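**Mixed-brand toddler bricks: stack lean and clutch**

**kuromport_dave** wrote:

Looking for input on large-format bricks from mixed sources. I have a bin of 249 pieces: a Larkdale starter set, a bag of Wullent basics and whatever came in a secondhand lot. Within one brand, a column stays straight. Across brands it picks up an offset at each joint and leans by the third brick.

My first check was the table. White top, pale gray in places, flat to within what a 24-inch straightedge can show.
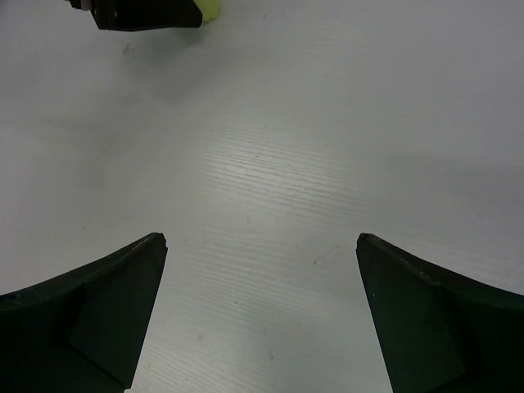
I also put a level on it in both directions and got nothing worth correcting. The surface is ruled out as far as I'm concerned. That leaves stud diameter, wall thickness or wear. Calipers give me 3 different stud sizes in the bin, but the spread inside each brand is nearly as wide as the spread between brands.

---

**siddiqui_b** wrote:

Wear. The walls on hollow bricks open up over the years and the stud no longer centers. Press the side wall near the open edge with your thumb. If it flexes more than a new one, put it in the discard pile.

---

**kuromport_dave** wrote:

Did that on 11 bricks. Two flexed more than the rest, and neither was in the columns that leaned.

The case I keep coming back to is a printed brick as the base, purple with a yellow wing or butterfly design and a curved lower edge. On top go pale lime, green, then yellow-orange. Each one sits slightly off the one under it. I don't trust a curved base to start with, but the offset continues above it.

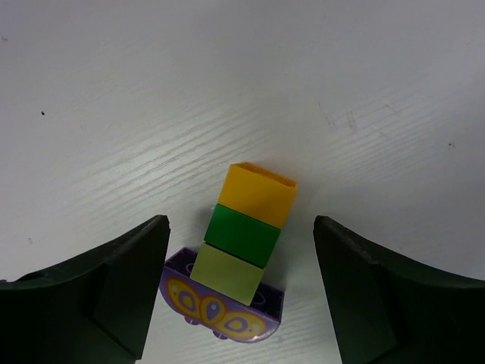

Naveed Dhanial disagreed that the base mattered at all. A curved brick either rocks or it doesn't, he wrote, and if it doesn't rock, the lean is coming from the joints. He suggested building the same three uppers on a flat plate and measuring the top brick against a square.

---

**kuromport_dave** wrote:

Fair. I'll run it on a plate and log the result.

---

**siddiqui_b** wrote:

I still say you are overthinking the studs. Most of what people call lean is bricks that are not pushed all the way down. Seat each joint with a flat block on top, then measure.

---

**kuromport_dave** wrote:

Seating is on the list. So is color order, although I don't expect pigment to matter at this size.

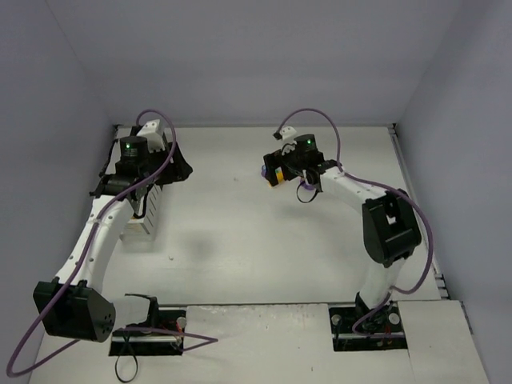 *Yellow, blue and orange together, purple just below.*

---

**larkdale_545** wrote:

Pigment can matter a little. Shrinkage varies with colorant, so two colors from one mold may not match. Sort by color before you sort by brand – it is faster, and you will need both groupings for the log anyway.

---

**kuromport_dave** wrote:

Sorting by color first, then. Plate results to follow in October.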